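Small parts sorting - drawers vs trays vs whatever this is I'm doing

Forum > Workshop & Hobby Room > Storage and Organizing

lintroller
13 Apr 2024
OK so I've finally run out of excuses. I moved my hobby stuff out of the garage in March and into the spare room, and everything small went into two shoeboxes "for now." You can guess how that went. Screws, springs, watch batteries, fuses, button cells, drill bits, little bags of washers that have split open, the lot.

I've got a budget of 60 dollars and one shelf. The shelf isn't deep. My plan was to buy one of those wall cabinets with the tiny drawers, but my sister-in-law has one and every time I go over there half the drawers are hanging open and the other half are full of rubber bands. So now I'm wondering about trays instead. What do you all use, and do you still like it after a year?

Bonus question, does anyone sort on a cloth? I keep losing things off the edge of the table.

pegboard_pete
Drawers. Every time, drawers. I have a Lilleder cabinet that I bought used and it has outlived two workbenches. You pull the drawer out, you carry it to where you're working, you put it back. Trays get knocked. I have personally knocked a full tray of mixed 4-40 and 6-32 hardware onto a shop floor and I would pay good money never to do that again.

Your sister-in-law's problem is rubber bands, which is a her problem.

marzipan_hatch
Disagree with Pete (hi Pete, we've had this one before). Drawers are where small parts go to be forgotten! I had a cabinet for years and I could not have told you what was in the bottom three rows. When I switched to open divided trays I found four packs of the same fuse, all bought separately, all by me.

And YES to the cloth. I use an old crib sheet. It stops stuff rolling, and when you drop a spring it just sits there instead of pinging off to the next county. Light color, no pattern. I tried a checked dishtowel first and it was like doing a hidden picture puzzle every time I looked for a washer.

lintroller
Oh the checked towel thing is so helpful, I was about to grab exactly that. I have a pale twin sheet with a worn spot that I can fold under.

Marzi, do you cover the trays or leave them open on the shelf?

marzipan_hatch
Stack them, and the one above is the lid for the one below. Only the top one needs a cover and I use a piece of cardboard. Glamorous!

oldsolder
Been doing electronics as a hobby since tubes were the normal thing to have, and my answer is that it depends on the part. Long thin things like bits, leads and jumper pins want narrow slots. Lumpy things want cups. If you put resistors in cups they make a bird's nest and you'll spend your evening untangling it. If you put nuts in narrow slots you'll be digging at them with a toothpick.

Get one of each before you buy a whole set. I bought 12 of the wrong ones in one go and they're in the attic now.

lintroller
"It depends on the part" is what I was afraid of, haha. OK. I'm going to spend the afternoon doing a first pass with what I've already got and report back.

gritty_kitty
Following this, I have the same two shoeboxes except it's four and one is a boot box.

lintroller
Reporting back, with progress!

I cleared off the table, put the sheet on it (it doesn't quite cover the board and I left it a little rumpled, I'm not ironing for washers) and started with the slotted tray, out in the middle where I can reach it from both sides. It's the see-through white kind with a row of thin dividers. Then I'm bringing things over to it one at a time and deciding as I go. The little yellow and black box was first in line. 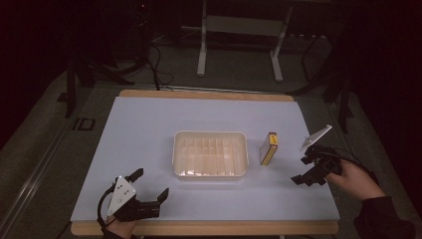 WHAT I'VE LEARNED SO FAR

One at a time is slow but it works way better than dumping. I dumped the first shoebox last weekend and just stood there looking at it and then went and had lunch.

The slots are narrower than I remembered. I measured one thing and then another thing and the second one was a no. So oldsolder was right and I'm going to need something with cups too.

The sheet is great. I'm converted. Washers stay where I put them and I can see them.

Things still in their own box are a puzzle. Do I take stuff out of its packaging? The box has yellow and black printing on it, and I know myself, I'll throw it away and then be squinting at a part number with a magnifier in six months.

pegboard_pete
Keep the box. Or cut off the panel with the printing and stick it in the drawer (DRAWER) with the parts. I've done that for years.

Tray looks like an ice cube tray, by the way.

lintroller
It does a bit! I'm okay with it.

marzipan_hatch
I was going to say the same as Pete, and I don't enjoy it. Keep the panel. If the box itself is small and sturdy I just leave the things in it and stand the box at the end of the shelf. There's no rule that everything has to come out.

The see-through plastic is a good call. You can tell which slots have something in them without picking the whole thing up.

oldsolder
One caution on packaging. If anything in those shoeboxes is a battery, leave it in the package until you use it. Loose button cells touching each other, or touching a pile of screws, is a bad mix. They'll drain at the very least and they can get hot. Mine live in their blister packs in a separate tin with a lid, up high, and if you've got small kids visiting then up high with a latch.

lintroller
Good point and I'm a little embarrassed, there were loose ones rolling around in the bottom of shoebox number two. Fishing those out tonight.

gritty_kitty
Is anyone using the Onel trays? The hardware store by me has a stack of them and the guy swore the dividers come out so you can make bigger slots.

oldsolder
They come out. Getting them back in is another matter. I have two and on both of them the dividers went a bit loose once I'd moved them, and then small stuff creeps underneath into the next slot over. If you're going to set them once and leave them, fine. I wouldn't be changing them around every month.

marzipan_hatch
Huh, I've had the opposite with mine, they're still snug. Mine are older though, maybe they changed something? I haven't touched them much either, so maybe that's your answer right there.

pegboard_pete
Drawers don't have this problem.

marzipan_hatch
Pete your drawers have dividers too. I've seen the photos. You have the little metal ones that slice your fingers.

pegboard_pete
Character building.

vurley_fan_club
Hopping in to put a word in for the Vurley stacking cups. They're round, they screw together into a tower, and they're perfect for nuts, beads, snaps, anything lumpy. I do sewing and some jewelry repair so a lot of my things are tiny and shiny and love to escape. I have a tower for snaps, a tower for hooks and eyes and a tower for beads. The last time I went through the bead tower I got up to 928 of one color and then I stopped because it was past midnight and I was asking myself some questions.

Downside is that the thing you want is always in the bottom cup. You unscrew the whole tower, set all the cups down, get your one snap, and build it back up.

lintroller
Those sound good for the nuts and washers! How big around is a cup? My shelf is shallow.

vurley_fan_club
Mine fit in my palm. They'd go on a spice rack no problem, and that's where half of mine are.

gritty_kitty
Spice rack is genius, writing that down.

tapered_off
Am I the only one who thinks this is too much sorting? I'm serious, not trying to be a grump. I have one big jar for screws. When I need a screw I tip the jar out on a tray, find a screw, and funnel the rest back in. It takes me two minutes. I do that maybe once a month. If I'd spent a whole weekend sorting 2,000 screws by size I'd have to live a very long time to get the weekend back.

oldsolder
If you only need a screw once a month that's the right system. I need one a lot more often than that and I need it to be the correct one.

tapered_off
Fair enough. I just think people buy the cabinet first and figure out whether they needed it second.

lintroller
I don't think you're a grump, and I did kind of do the jar thing for years (jar = shoebox). What got me was buying duplicates, same as Marzi. I found three sets of the same tiny screwdriver bits. I think I'll meet you in the middle - a jar for the plain wood screws, since I never care which one I get, and the tray for the fiddly stuff I really do go looking for.

tapered_off
That I can get behind.

marzipan_hatch
What are you doing for labels? Please don't say you'll remember.

lintroller
I was going to say I'll remember.

marzipan_hatch
NO. Masking tape on the rim, pencil not marker. Pencil you can rub out when you change your mind and you will change your mind, I've moved my cotter pins so many times.

pegboard_pete
I use a label maker, a Mackay, the basic one. The tape isn't cheap, but the labels have held up to grease and sawdust. I've printed 186 of them going by the little notebook I keep. On see-through plastic I'd put the label on the outside of the short end so you can read it when the trays are stacked.

lintroller
Pete keeps a notebook of his labels, I love this place.

Masking tape for now, then, and if the layout survives a month I'll think about the label maker. With the 60 dollars I'm getting a second slotted tray the same as this one so they stack, plus one tower of the cups to try out. Anything left over goes toward a tin with a proper lid for the batteries.

oldsolder
Good list. Put the second tray on the shelf before you fill it and make sure it clears when it's stacked. Ask me how I know.

gritty_kitty
I opened the boot box. It's mostly curtain hooks. I don't own curtains.

vurley_fan_club
Do NOT throw those out, I'll pay the postage.

gritty_kitty
Sent you a message!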